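Planning the Second Equipment Request for the Viltent Office

In April I submitted the second equipment request for our office automation work at Viltent. Several colleagues at other sites have asked how the request was put together, and I have decided to set the method down on my own page, where it may be revised as the figures change. The views are mine and do not bind the firm.

The first request was written before the robot had done any floor work. It covered the robot, a service agreement and very little else. The second request had to cover the items that wear out, break or go missing in ordinary use, and it had to do so without a full year of records.

Where the costs arise

The task under review is floor tidying: bags, lids and other light objects left on carpet. Hard, glossy plastic and thin film place different demands on the fingers, and both are common in an office. A lid leaning against the foot of a partition wall must be approached differently from a bag lying flat beside it, and the request therefore treats the hands as the main item.

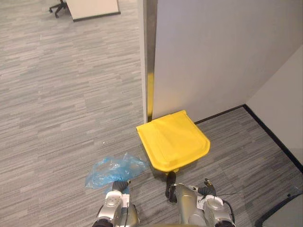 Should spare fingers be bought with the robot or ordered later?

They should be bought with the robot. The fingers are the first parts to wear, and a later order has to pass through purchasing as a separate item, with its own approval and its own delivery charge.

Quotations were obtained from two suppliers. Brarnunine offered a finger set at $1,209, and Besnard offered a comparable set at $1,198. The difference is too small to decide the matter. I recommended Besnard on the basis of delivery terms, which were stated in writing, while Brarnunine gave only an estimate by telephone. Ama Frimpong, who reviews all requests above the site limit, asked that both quotations be attached in full. I would advise the same to anyone preparing a similar file.

We requested four sets. A smaller order would have left no margin if two hands needed service in the same month.

Floor space and furniture

Floor space was left out of the first request entirely. This was my error. Chairs on casters are moved by the people who sit in them, and a working area agreed in the morning may be half its size by the afternoon. The second request includes a modest sum for floor tape and for its replacement, as tape on carpet does not keep a clean edge for long. It also includes the time needed to walk the area before each session – a cost that is easy to overlook, as it appears on no invoice.

The carpet itself should be considered at the planning stage. Ours is a gray striped commercial carpet, and I have asked that any test area be laid with the same material. Results from a smooth floor are of limited use to us. The same reasoning applies to bags: a clear bag with dark contents should be on the test list along with the plain empty ones, and some should be placed close to a chair base.
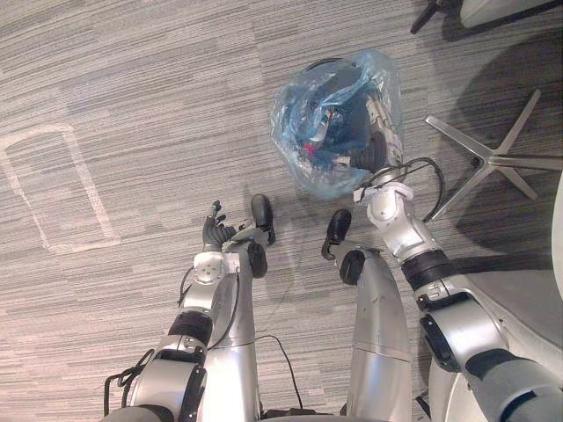 Items included in the second request

Finger sets, four, from Besnard.
Replacement cables and cable ties. Exposed cable runs should be inspected every Wednesday and replaced at the first sign of damage.
Floor tape, with a reserve for renewal.
Test materials: plastic bags of several weights, rigid lids and small mixed objects.
Training for operators, roughly 20 hours in total.

The scheduling software, Arska, was removed from the request at the review stage. It is a sound product, but one robot on one floor can be scheduled in the shared calendar. The item may be raised again if a second unit is approved.

Remaining questions

The service agreement does not state whether wear to the outer housings is covered. I have written to the supplier and will add the reply to this page when it is received. The insurance position for work carried out during office hours is also open, and until it is settled our sessions will continue to be booked after 5 p.m.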